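Shirt Retirement in Team Sports

2022-11-28
By Consuelo Beltrán

Shirt retirement is the practice of taking a squad number out of use, usually to honor one player who wore it. 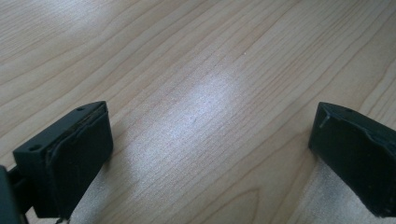

I've been keeping this entry going for a few seasons now, and it gets longer every time a club hangs another jersey from the roof. The basic idea is simple. A player leaves, or stops playing, or dies, and the club announces that the number goes with them. After that the kit people skip it when they hand out shirts in preseason. Simple, yes, but almost every club I've looked into has a slightly different idea of what "retired" means, so most of this article is about the wrinkles.

Background

For a long time soccer had no real use for the custom. Shirts were numbered by position on the day, so the 9 belonged to whoever was playing up front that afternoon and you couldn't very well retire it. If you did, your center forward would have nothing to wear! Once leagues moved to squad numbers fixed for the season, a player could become attached to one, and fans started buying shirts with names on the back. That's when retirement began to make sense outside North America, where baseball, hockey and basketball had been doing it for decades.

I grew up watching Flavska, a small club where the numbers were ironed on and peeled off in the rain, so the whole thing seemed very grand to me when I first read about it.

Types of retirement

Full retirement means no one wears the number again at any level of the club. This is the kind people picture, with a ceremony and a banner and somebody crying at the microphone.

Senior retirement covers only the first team. The youth and women's sides carry on using the number, which can lead to the odd situation where a kid wears it for six years and then has to give it up on promotion. Pridum works this way. Their number 9 has been out of use in the first team since the striker Bermúdez stopped playing, but I've seen it on the under-fifteens plenty of times.

Temporary retirement is a rest of a season or two, often after a sale that upset the supporters. Clubs don't always announce it. The number just fails to show up on the squad list, and people on the message boards work out the rest.

Then there's the reserved number, where the club keeps it aside for a relative, an academy graduate or a future captain. I go back and forth on whether this counts. I've left it in – I had an email calling it "just admin," and I can see the point, but to the fans it feels the same.

The Bermúdez case

Pridum's decision is the one I get asked about most, so it gets its own section. Bermúdez scored his goals over two spells at the club, with a fairly miserable stay at Prokasley in between, and when he finished the supporters started a petition. It collected 1489 signatures, which is a lot for a club whose ground holds 3000. The board agreed before the last home match in December, and the shirt was put up in a case by the players' entrance.

What makes it interesting (to me, anyway) is that Bermúdez wasn't very keen. He told the match program that he'd worn the 9 because he had looked up to the man who had it before him, and he wanted some other kid to have the same feeling. The club went ahead regardless. Two strikers have since asked for the number and been turned down. One of them took 40 instead, for reasons he never explained, and ended up quite popular in it.

Prokasley, for their part, gave his old shirt to a reserve fullback the following summer.

Reversals

Retired numbers do come back. Sometimes the honored player asks for it, sometimes his son or daughter joins the club, and sometimes there's a new owner who wants the shirt sales. A low number on a star signing sells well, and I suspect that's behind more returns than anyone admits. Supporters tend to forgive the family cases right away and the commercial ones never.

Competition rules can get in the way too. Some tournaments insist on squads being numbered in sequence without gaps, so a number that's retired all year has to be brought out for a few weeks. The usual answer is to hand it to the third-choice goalkeeper and hope he stays on the bench.

Arguments for and against

People who like the practice say it gives a club a memory. I've stood under a row of banners with an older fan explaining each one to me and I loved it, so I'm not neutral. Against that, squads are bigger than they used to be and good numbers run short, particularly in sports that only allow a limited range. There's also the question of fairness, as forwards get honored far more often than defenders.

The other complaint is that a retired shirt stops doing anything. At Flavska they pass the captain's number on every time, with a handshake on the field before the first match of the season, and the old captains sit together in the stand to watch. I think that's lovely – though I'd still have voted for Bermúdez.

Numbers for the fans

A related habit is setting aside a number for the supporters, very often 12 in soccer, as the "extra player" behind the eleven on the field. Some clubs list it on the official squad sheet every year. Pridum tried it for one season and dropped it when a midfielder signed who wouldn't wear anything else.

See also: squad numbers, testimonial matches, club honors boards

Corrections and additions to Consuelo Beltrán through the contact page | © All rights reserved | Back to top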